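Speaker notes - Planning a first arm cell without spending it all on the arm
Speaker: Olesia Kravets. Slides: Lev Boiko.
Last updated: June

Start with the question people asked at the last session: what does it cost to get one arm picking parts off a table? The quote for the arm tells you very little about that. Tonight is about the other lines in the budget.

Ask for hands: who has bought an arm already? Who has one on a purchase request? Talk mostly to the second group.
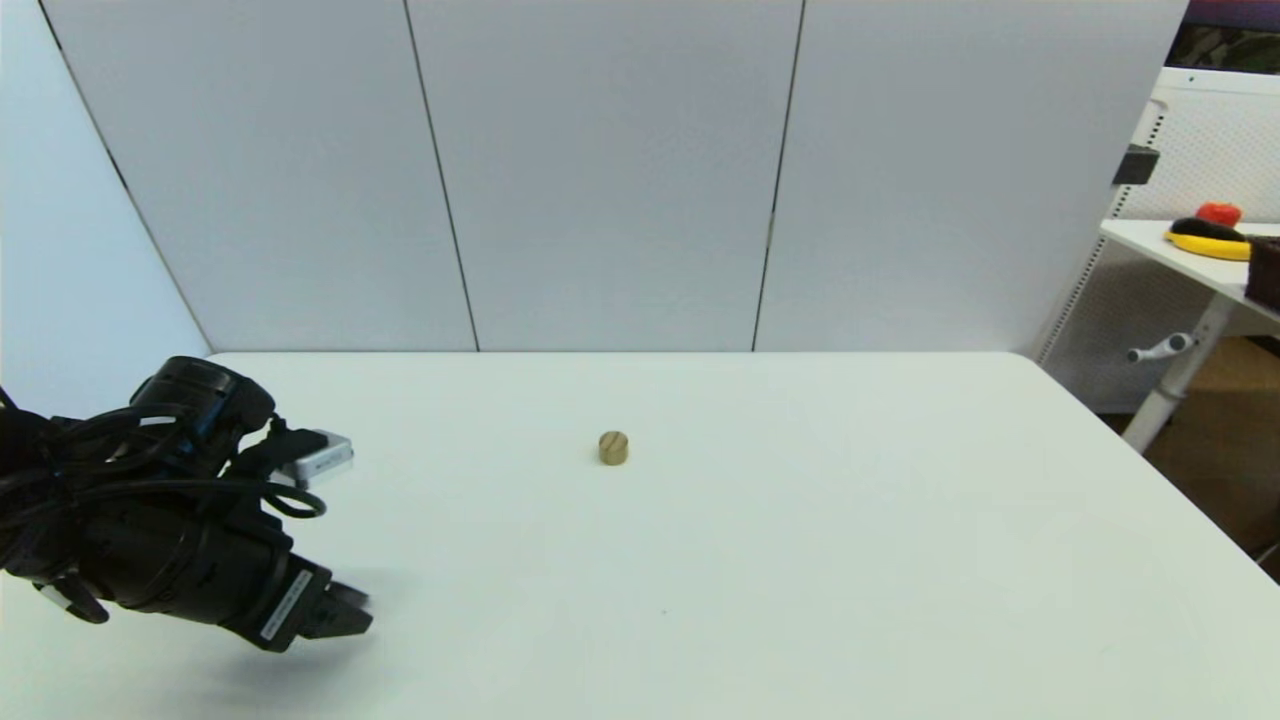 Skullgate, October 2019

Leave the slide up while going through the budget lines.

Line one, the arm and gripper. Get the gripper quoted together with the arm. We asked for separate quotes from Tirberg and Gistix and lost a week matching the flanges and connectors on paper.

Line two, camera and cabling. Point to the camera up on the wrist and the black cables looped beside the arm. Cable is cheap, but the time to route it is not. Our first budget had no hours for cable work at all. Put in two days and a spare set of each cable.

Line three, the table. We budgeted 793 for the table and the final bill was 1,350. The difference was delivery and a stiffer top. Ask for the load rating in writing before you order. Plain matte white has been fine for us, and the top is big enough that we have not had to move the arm.

Line four, test parts. One short wooden cylinder is enough to begin. Do not buy a full set of parts before you know what your gripper can open to. Grasso sells sets, and they are good sets, but they can wait until the second quarter of the project.

Pause for questions. Someone will ask about leasing. Short answer: we looked at it, and for a cell we plan to keep longer than two years it did not pay. Lev has the sheet.

Next slide, on fingers. Go slower on this one.

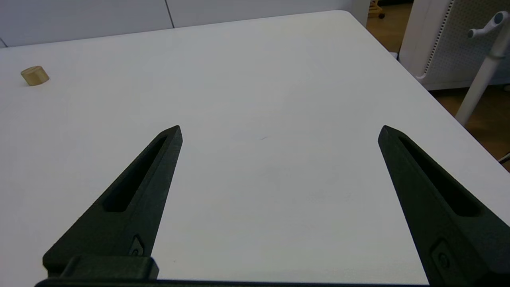

Gripper fingers open over the table, small gold-colored cylinder at upper left.

Treat fingers as a consumable. They wear, they get bumped, and someone will want a different tip shape by the second month. Give them their own budget line and reorder on a schedule. We keep 9 pairs on the shelf and that has covered us so far.

Point out the screw in each finger. When you compare grippers, ask how the fingers come off and which tool you need. If a swap means sending the gripper back to the vendor, add the shipping and the lost days to the price.

Also mention the slots along the fingers. If you plan to have your own made, ask the vendor for the drawing before you sign. Tirberg sent theirs the same day. Gistix wanted a separate agreement.

Timeline slide. Our lead time on the arm was around 9 weeks. Order the table in the first week anyway - it has to be level and in place before the arm is unpacked. Book the electrician early too.

Last slide is the blank budget sheet. Tell them Lev can email it, and take the remaining questions by the side door so the next speaker can set up.

2 comments | 9 shares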